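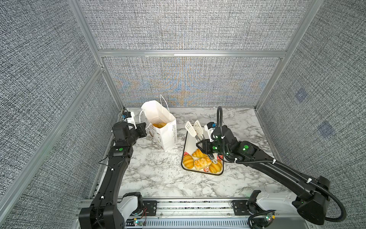 Two robot arms work with a paper bag, tongs and a tray of pastries on the Hurnutine test bench.

News / Equipment and Facilities

Sunday, April 21, 2019

Hurnutine has approved the purchase of a second two-arm workstation for its food handling program, the organization announced. The order will be placed in June with Ekström, the supplier of the bench already in use.

The decision follows a planning review led by Dzifa Mahama, head of operations. The review compared the cost of a new station with the cost of longer hours on the existing one. It found that bench time is now fully booked for the next 15 weeks, mostly for bakery packing tasks requested by the retail partner Vindevlow.

Under the approved budget, 43 percent of the funds will go to the arms and their mounts. The remainder covers wrist cameras, spare grippers, cabling, framing and staff training. Stellan Isaksson, who prepared the figures, noted that cables and gripper fingers had been left out of the first budget and were later paid for from general supplies. They now have a line of their own.
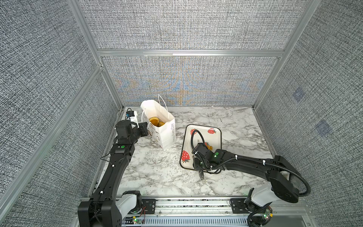
The new station will be installed at the Kitovstead site, where floor space and power supply were checked earlier this year. Staff there will follow the same bench layout so that tasks can be moved between the two locations without changes to the fixtures.

"We asked for equipment that our technicians already know how to maintain," said Liv Hellström, technical manager. "Shared spare parts were a large part of the case."

Payment to the supplier will be made in two stages, with 50 percent due on order and the balance after acceptance testing. Departments wishing to reserve time on the new station should send their requests to Selorm Ametepe at the planning office.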